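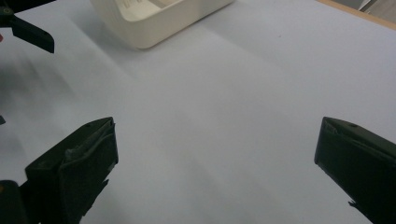

Le **sachet de grignotage** (on dit aussi *sachet coussin*, et chez moi tout simplement « le paquet ») est un emballage souple, fermé aux deux bouts par une soudure et le plus souvent le long du dos par une troisième, dans lequel on vend chips, biscuits soufflés, crackers et tout ce qui se mange d'une main en faisant autre chose de l'autre. Je tiens cet article depuis un moment et je le reprends par petits bouts, alors pardon d'avance pour les sections inégales !

## Le nom

« Sachet » est le diminutif de « sac », rien de mystérieux. Le mot change par contre selon la taille et selon qui parle : dans les familles que je connais, un sachet se finit seul et un paquet se partage, avec toutes les disputes que ça suppose. « Poche » se défend très bien dans le Sud-Ouest, même si je l'entends surtout pour le sac de courses. « Coussin » est un mot de métier, il désigne la forme gonflée, et je l'aime beaucoup parce qu'il dit exactement ce qu'on a dans les mains.

## Fabrication et matière

La matière de départ est un film en bobine, presque toujours fait de plusieurs couches collées. Une couche porte l'impression, une autre barre la route à l'oxygène et à l'humidité, celle de l'intérieur fond à la chaleur et sert à souder. L'intérieur argenté qu'on voit souvent vient d'une métallisation très fine - on me demande régulièrement si c'est du papier d'aluminium, et dans la plupart des paquets de chips ce n'en est pas.

Le film est plié en tube autour d'un conformateur, soudé dans le dos, pincé en bas, rempli, pincé en haut, coupé. Le pincement du haut de l'un fait le bas du suivant (j'ai mis un temps fou à comprendre ça, il a fallu que Bleddyn Ruddock me le montre avec une feuille de papier et deux pinces à linge). Bleddyn a réglé des ensacheuses chez Tretum pendant 12 ans et relit mes sections techniques, souvent en soupirant.

Beaucoup de fabricants chassent l'air du sachet avec de l'azote avant de souder. Le gaz protège les matières grasses du rancissement et le coussin amortit les chocs, d'où ce volume que tout le monde prend pour du vol. Le poids net imprimé au dos est le seul chiffre à regarder.

## Le décor imprimé

Le rouge revient sans arrêt dans ce rayon. Je ne me risquerai pas à expliquer pourquoi, j'ai lu autant de théories que d'auteurs ! Ce que je peux dire, c'est que la composition varie assez peu : un fond vif, un nom en grandes lettres claires, un logo ou un médaillon, et une image du produit ou de ses ingrédients vers le milieu. Cette image centrale souffre le plus des plis. Un décor dessiné à plat sur un écran se retrouve courbé une fois le sachet gonflé, et les lettres proches des bords filent sur les côtés. 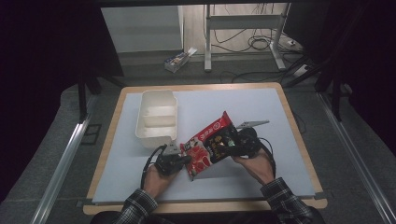
## Prise en main

Le sachet est un drôle d'objet à manipuler. Il n'a pas de forme fixe, il glisse, il se creuse sous les doigts et il renvoie le contenu vers le bout qu'on ne tient pas. Pris par une soudure, il pend et se comporte à peu près comme une feuille. Pris par le ventre, il résiste, puis ça craque à l'intérieur, et on a des miettes. Ma préférence va à une prise des deux côtés, sans serrer, le sachet un peu en biais. On garde le contrôle et le contenu se tasse doucement vers le bas.

La surface sur laquelle on le pose joue aussi. Sur une table cirée un sachet bien gonflé part au moindre coup de coude, sur un support mat il reste à peu près tranquille. J'ai une planche gris clair pour ça, et tant pis si on se moque.

## Rangement

Trois écoles, à ma connaissance : debout dans un tiroir, à plat en pile, ou dans un bac à compartiments. La pile est la pire, celui du dessous finit toujours en poudre. Le tiroir marche bien tant qu'il est plein, après quoi tout se couche.

Le bac à cloisons, en plastique clair de préférence (on y repère les miettes tout de suite), me paraît le meilleur compromis pour une petite cuisine. Avec deux cloisons on obtient trois cases, et je les remplis comme ceci :

- les sachets entamés, pincés, à finir d'abord ;
- les petits formats, debout ;
- les bricoles : pinces, élastiques, sachets de sauce orphelins.

Nicholas, à Wosgate, fait l'inverse et met les bricoles au milieu pour les attraper des deux côtés. J'ai essayé pendant tout le mois de février, je cherchais mes pinces chaque soir. Avant d'acheter un bac, mesurez quand même votre sachet le plus large ! Le modèle que j'avais pris chez Zerano faisait 35 centimètres de long et il était très joli, mais les cases étaient trop étroites pour un sachet de 200 grammes, qui restait perché sur le rebord.

## Ouverture et refermeture

On tire sur les deux faces, près de la soudure du haut, sans à-coup. Si ça ne vient pas, ciseaux. Déchirer par le côté condamne la refermeture, je le dis à chaque repas de famille et sans aucun effet. Pour refermer, on chasse l'air, on roule le haut deux fois, on pince.

## À compléter

Il manque une partie sur le tri (les consignes changent d'une commune à l'autre, je préfère vérifier avant d'écrire une bêtise) et une autre sur les sachets en papier, dont Bleddyn dit du mal mais sans me donner ses raisons.

*Dernière reprise : 1er décembre 2011.*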